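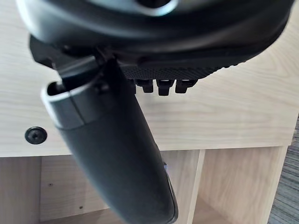

Black handheld thing with a ring-shaped head — keep or tip?

Ravomley Household Forum > Sorting, Storing and Clearing Out > What Have I Got

pegbag
I'm clearing the hall cupboard and the two big drawers under it before the decorators come in July. Most of it has been easy. I can't place this one. Black plastic, a handle you hold like a drill or a hairdryer, and a wide curved head on the top of it. Along the lower face of the head there's a strip with a fine dotted pattern, and three short square-ended tabs hang down just under that. The handle has a collar at the top which is open, and it's hollow inside.

My husband says it is part of something bigger. I think it's a whole thing and we've lost the bits that go on it. We had a lot of stuff come to us when we took over the house in Tralville, so it may never have been ours to start with.

Does anyone recognise it? I don't want to throw out something useful, but I'm not keeping it for another ten years either.

oldmillroad
Posts: 2,311
Can you say what it weighs? Kitchen scales will do. If it's heavy for its size there's a motor or a battery in it. If it's light it could just be a holder or a housing.

pegbag
800 grams. Heavier than I would have guessed.

oldmillroad
Posts: 2,311
Then there's something in it. I'd say don't put it in the ordinary bin until you know what. If there's a battery inside it needs to go in the right container at the tip, and ours is strict about that.

Tannery Lane
The three tabs look like contacts or catches to me. Something slides on underneath and the tabs hold it. My old floor sweeper had a similar arrangement where the dust box went on, although that only had two.

greta_w
I don't think they're contacts. Contacts would be metal and those are black with flat ends. They look more like teeth or guides. My guess is a hand steamer or a hair appliance, with the dotted strip there for grip.

Tannery Lane
Plenty of catches are black plastic. I did say contacts or catches.

greta_w
Fair enough. I still think you'd want to know what the dotted strip is for before deciding about the tabs. If it's a grip, your other hand goes there. If it's holes then it's for air, and that makes it a different sort of thing altogether.

pegbag
I had another feel of it this morning and I can't get a pin into the dots. So not holes, or not ones that go through.

Hobday
Could be a scanner. We had handheld ones when I worked in the stockroom at Salach, with a fat head and a pistol grip. They weren't this shape exactly, the head on ours was squarer. They lived on a stand and the staff were forever dropping them.

oldmillroad
Posts: 2,311
A scanner needs a window to look through. Is there any glass or clear plastic on the front, pegbag?

pegbag
There's a rounded opening in the head, but I couldn't tell you if it ever had glass in it.

Hobday
Well, that doesn't rule it out.

greta_w
It doesn't rule in a lot either. A rounded opening could be where a nozzle goes.

Colette Roussel
Moderator
A couple of suggestions that have worked on other threads in this section.

Look at the seam between the collar and the rest of the handle. Sometimes the handle comes away there with a quarter turn, and the maker's label is on the inside. Don't force it. If it doesn't move with a gentle twist, leave it.

Then go through the rest of the same drawer for loose parts. Chargers especially. People put the charger in one place and the item in another, and then one of them gets thrown out.

We have more than 500 threads in What Have I Got and a good share of them were settled by the charger.

pegbag
Thank you Colette. Tried the twist and it wouldn't shift, so I've stopped there. I've got a carrier bag of chargers and plugs which I was going to deal with last. I'll bring it forward.

knit2together
Unpopular view, but if you haven't used it, don't know what it is and can't switch it on, let it go. I cleared my mother's flat with a box marked "find out" and that box is now in my own loft. The cupboard only got emptied once I stopped looking things up.

oldmillroad
Posts: 2,311
I don't agree with that. I've twice given away an attachment and then found the machine it belonged to. It costs nothing to keep one item back for a fortnight.

knit2together
It costs you the drawer. And it's never one item.

Tannery Lane
There's a middle way, which is what I do. One shoebox, lid has to close, and it gets gone through when the clocks change. If something new goes in and the lid won't shut, something comes out.

pegbag
I like the shoebox. This would take up most of it, mind you — the handle is long.

Went through the bag of chargers after tea. Four with no home. Two are for phones we no longer have and one is from a baby monitor. The last one has a plug end that might go in the hollow part of the collar, but it's loose in there and I'm not going to plug it into the wall to see.

Hobday
Don't, no. Loose means wrong one usually.

greta_w
If you end up passing it on, the Arnardóttir repair shop takes unidentified bits for spares. They have a crate by the door. They were glad of a dead hand blender from me, and I'd have binned it.

pegbag
Is that the one behind the library?

greta_w
Yes, up the side steps. Mornings only.

pegbag
Right. It's going in the shoebox until the decorators have finished, and if no one has put a name to it by then I'll take it up to the crate with the spare chargers. The rest of the drawer is done. I found the key to the meter cupboard, so it was worth doing.

oldmillroad
Posts: 2,311
Ask them to open it up while you're there. I'd like to know what the 800 grams is.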